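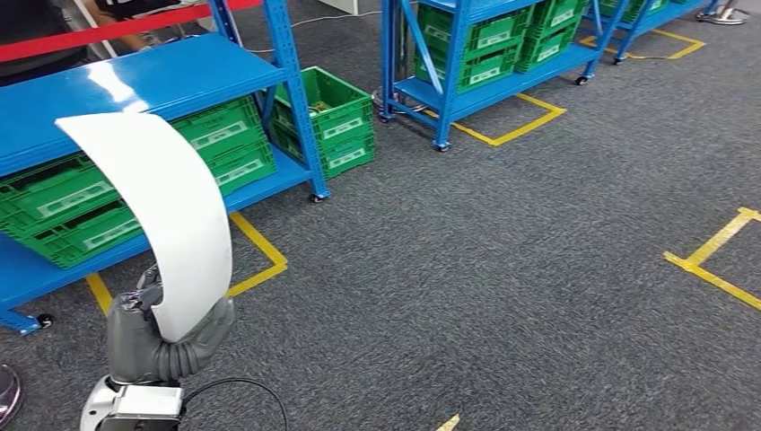 # Roboter holt jetzt die Kisten, was wird aus den Leuten am Regal?

**Frage** - Rubrik Arbeitsplatz & Technik, Februar

Ich arbeite im Kleinteilelager bei Sezer, Kommissionierung, Tagschicht. Wir haben blaue Rollregale mit grünen Kisten, die auf gelb markierten Stellplätzen stehen. Bis zum Herbst sind wir mit dem Wagen die Gänge abgelaufen und haben selbst gegriffen. Jetzt läuft bei uns eine Anlage von Zolus. Ein Roboter mit Arm arbeitet an den Regalen, und wir sitzen oder stehen überwiegend am Packplatz. Die Aufträge kommen über Notis auf den Bildschirm.

Entlassen wurde bisher keiner. Es hat sich aber einiges geändert, und dazu habe ich Fragen:

1. Wir sollen die Regale nach jedem Nachfüllen wieder genau in die gelben Ecken schieben. Steht eins schief, meldet die Anlage einen Fehler, und im System steht dann, wer zuletzt am Regal war. Darf das so ausgewertet werden?
2. Früher waren 80 Aufträge pro Schicht und Person eine gute Zahl. Jetzt wird nur noch die Zahl für die ganze Halle ausgehängt, letzte Woche 1415 an einem Tag. Unsere Leistungszulage hing an der persönlichen Zahl. Wonach wird sie jetzt berechnet?
3. Zwei Kollegen sollen eine Schulung für Störungen bekommen, der Rest nicht. Kann man darauf bestehen, dass alle geschult werden?

Betriebsrat gibt es, der sagt aber nur, man sei im Gespräch.

---

**Antwort 1** (als hilfreich markiert)

Ich war bei uns im Betriebsrat, als eine ähnliche Anlage kam. Kein Anwalt, nur Erfahrung.

Zu 1: Eine technische Einrichtung, mit der man Verhalten oder Leistung von Beschäftigten überwachen kann, ist mitbestimmungspflichtig, § 87 Abs. 1 Nr. 6 BetrVG. Ob der Arbeitgeber das wirklich nutzen will, spielt dabei keine Rolle, die Möglichkeit reicht. Wenn Notis zu jeder Fehlermeldung einen Namen speichert, gehört das in eine Betriebsvereinbarung. Frag euren Betriebsrat konkret, ob es eine gibt und ob die Regalmeldungen darin vorkommen. "Wir sind im Gespräch" heißt oft, dass es keine gibt und die Anlage trotzdem läuft.

Wir haben damals vereinbart, dass Meldungen nur nach Stellplatz gespeichert werden, ohne Namen. Für die Technik hat das gereicht. Es kam dabei auch heraus, dass ein großer Teil der Fehler immer an denselben Plätzen auftrat, weil das Bodenband dort abgenutzt war. Auf Teppich hält das Band übrigens schlechter als auf Beton, und die Rollen ziehen es mit der Zeit hoch. Wenn bei euch Teppich liegt, würde ich das mal ansehen lassen, bevor über schief geschobene Regale geredet wird. Dasselbe gilt für Kabel am Boden. Die gehören verlegt oder abgedeckt, wenn Leute dort mit Rollregalen unterwegs sind.

Zu 2: Schau nach, wo die Zulage geregelt ist. Steht sie im Arbeitsvertrag oder in einer Betriebsvereinbarung, kann der Arbeitgeber sie nicht einfach wegfallen lassen, nur weil er die persönliche Zahl nicht mehr erhebt. War sie ausdrücklich freiwillig, wird es schwieriger. Bei uns gab es zuerst eine Übergangsregelung mit dem Durchschnitt der letzten Monate, später einen festen Betrag für alle in der Halle. Die schnellen Leute waren damit unzufrieden, die anderen nicht.

Zu 3: Einen Anspruch auf genau diese Schulung hast du als Einzelner eher nicht. Eine Unterweisung müssen aber alle bekommen, die im Bereich der Anlage arbeiten: wo man hin darf, wann man stehen bleibt, wo der Not-Halt ist. Das ist Arbeitsschutz und etwas anderes als die Störungsschulung. Falls ihr das nicht hattet, schriftlich anfragen.

---

**Antwort 2**

Bei uns (Clesby, Ersatzteile) genau das gleiche. Die Lauferei ist weg, das merke ich abends an den Knien. Dafür steht man acht Stunden am selben Fleck und macht dieselbe Bewegung, das geht in die Schulter. Fragt nach Wechsel zwischen Packplatz und Nachfüllen, am besten alle zwei Stunden. Wir mussten ziemlich nerven, bis das kam.

Und die zwei mit der Störungsschulung sind bei uns nach einem halben Jahr eine Lohngruppe höher gewesen. Also wenn noch jemand rein kann, melden.

---

**Antwort 3**

Erst heißt es, keiner wird entlassen, dann laufen die Befristungen aus. War bei meinem Schwager so. Such dir was anderes, solange du noch kannst.

> **Kommentar zu Antwort 3:** Das hilft bei den drei Fragen nicht weiter. Befristungen sind aber ein Punkt, den man den Betriebsrat fragen kann - der muss bei der Personalplanung informiert werden.

---

**Nachtrag der Fragestellerin**

Danke, vor allem für Antwort 1. Die Zulage steht bei uns in einer alten Betriebsvereinbarung, gekündigt ist die nicht. Zu den Regalmeldungen gibt es nichts Schriftliches, das habe ich jetzt per Mail angefragt. Unterweisung hatten wir, 20 Minuten vor Schichtbeginn, unterschrieben haben alle. Den Wechsel am Packplatz nehme ich mit in die nächste Teamrunde.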